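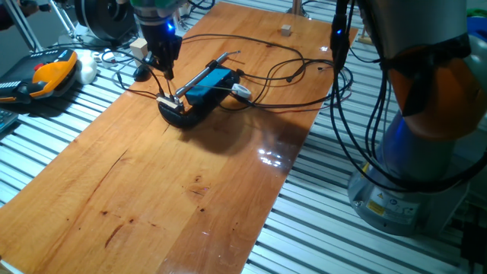 Bois verni brillant : veinage, petits points sombres et reflet de l'éclairage

Vernis brillant : comment éviter de manger dans un miroir ?

papier_de_verre
14 octobre 2018

Bonjour à tous,
J'ai hérité d'une table de salle à manger que quelqu'un a vernie brillant, avec une générosité qui force le respect. Le soir, je vois la suspension deux fois, une fois au plafond et une fois dans la purée. Je voudrais passer au satiné sans tout décaper. Le monsieur du magasin Sernix m'a vendu un pot de Ridareck satiné en me disant « ça se pose sur tout ». Il avait dit pareil de la colle à papier peint, en avril. Est-ce que je ponce avant ? Et avec quoi ?
Merci d'avance, j'ai des invités un jour ou l'autre.
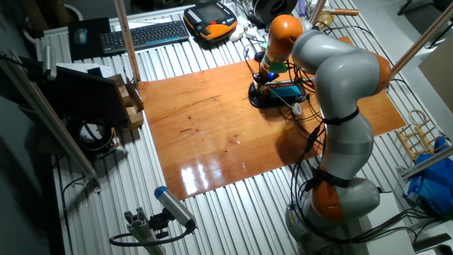
ébéniste du dimanche soir

Oui, on ponce. « Sur tout », ça veut dire sur tout ce qui a été poncé.
Commence par un lessivage, rinçage, séchage. Une table de famille, c'est trente ans de vinaigrette. Ensuite tu égrènes au 240, à la main, dans le sens du fil, jusqu'à ce que le brillant ait disparu partout. S'il reste des îlots luisants, continue. Si tu vois apparaître le bois nu, arrête, surtout sur du plaqué : la feuille est plus fine que ton optimisme.
Dépoussière à l'aspirateur puis au chiffon légèrement humide. Remue le pot longuement avec une baguette, le matant tombe au fond et sinon tu auras payé du satiné pour poser du brillant. J'ai fait l'erreur sur un buffet, il brille toujours.
Deux couches fines, égrenage léger entre les deux, et tu respectes le temps de séchage de la notice, même si ça a l'air sec.

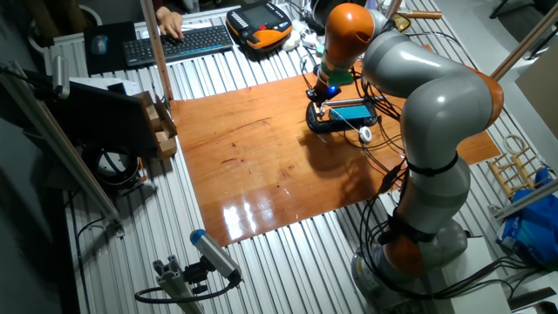

Contreplaqué verni : des traînées de lumière près du bord

toc-toc-bois

Mets une nappe. J'en ai 41, je peux dépanner.

lavande_et_white-spirit

D'accord avec l'ébéniste, mais essaie d'abord sous le plateau. Un vieux vernis ciré n'accroche rien du tout, il faut dégraisser avant de poncer, sinon tu étales la cire. Et baisse un peu la suspension, ou change l'ampoule. Chez moi c'était la moitié du problème, et le pot de vernis est encore à la cave.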